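Caderno da oficina
13/07/2022 – dia aberto, bancada da cozinha

Escrevo isto ainda com a cabeça cheia. Tivemos visitas o dia todo e a bancada portou-se muito melhor do que eu esperava! A Meriem Zaki veio de Wamthorpe com o grupo da Athumani e a Stella Makokha ficou comigo a receber as pessoas à porta e a encaminhá-las para a zona de demonstração.

Manhã
Arranque às nove e pouco. Calibração das câmaras à primeira, coisa rara. O Iris (o nosso programa de planeamento, para quem ler isto mais tarde) queixou-se de um limite de junta no braço direito, reiniciei e passou. Baixei a velocidade para 300 mm/s enquanto houvesse gente encostada à fita. A Stella achou lento, eu achei perfeito – dava tempo para explicar cada movimento e para as pessoas perguntarem.

Perguntas que quero guardar:
- Um senhor quis saber como é que o braço "sabe" onde está a asa de uma caneca. Respondi com as mãos, preciso de um desenho melhor.
- Uma miúda perguntou se os braços se podem zangar um com o outro. Mostrei-lhe o volume de segurança no ecrã e ficou fascinada (eu também fico, ainda hoje).
- A Meriem perguntou pelos registos. Guardamos até 3000 episódios no disco local, depois passa tudo para o Drostis.

Tarde
Falámos muito sobre a disposição da mesa. A Meriem gosta da ideia de deixar o meio livre e pôr as coisas em volta, cesto, canecas, pratos, forno, e quer copiar isso em Wamthorpe. Em março tínhamos tudo encostado a um lado e era um tormento para o planeamento.

Bancada da cozinha, com as maçarocas no cesto e as duas canecas na árvore:

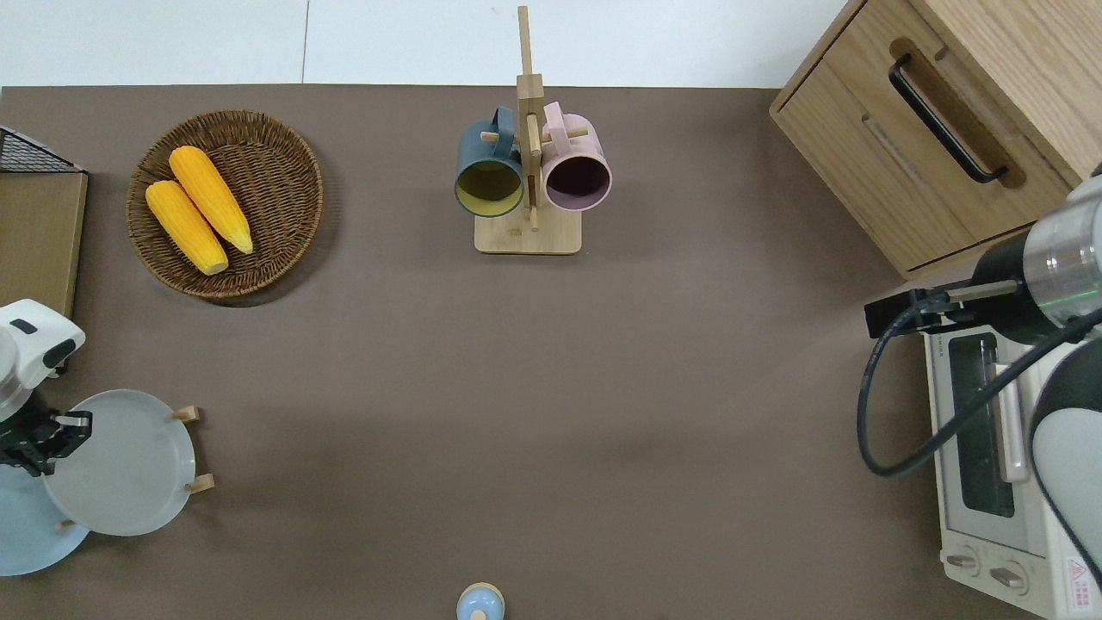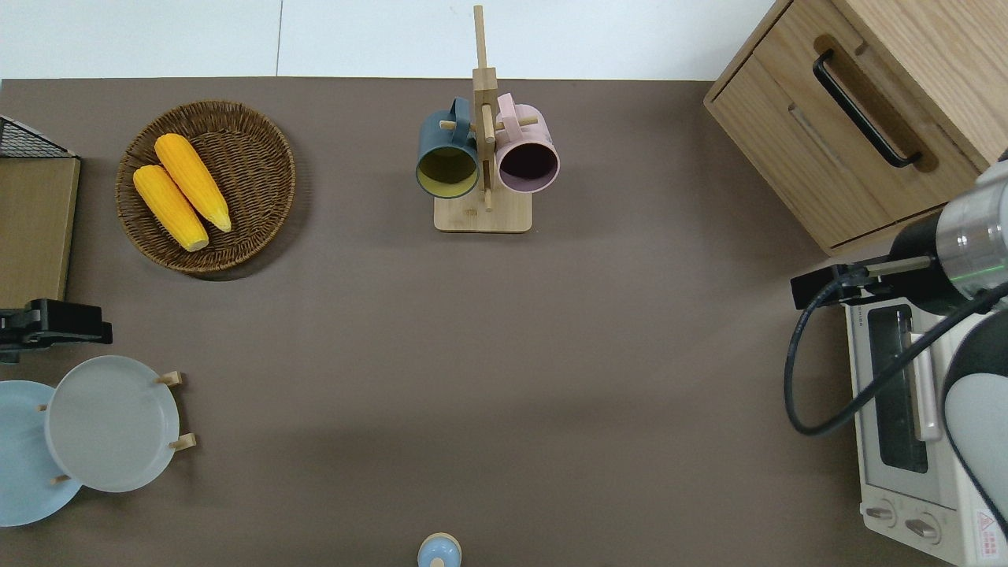 Por fazer
- Ver a passagem do cabo no braço direito com a Stella.
- Mandar à Meriem as medidas da mesa e o ficheiro de configuração 501.
- Desenho para explicar a preensão das asas.
- Repor a velocidade em 1000 mm/s antes dos próximos ensaios.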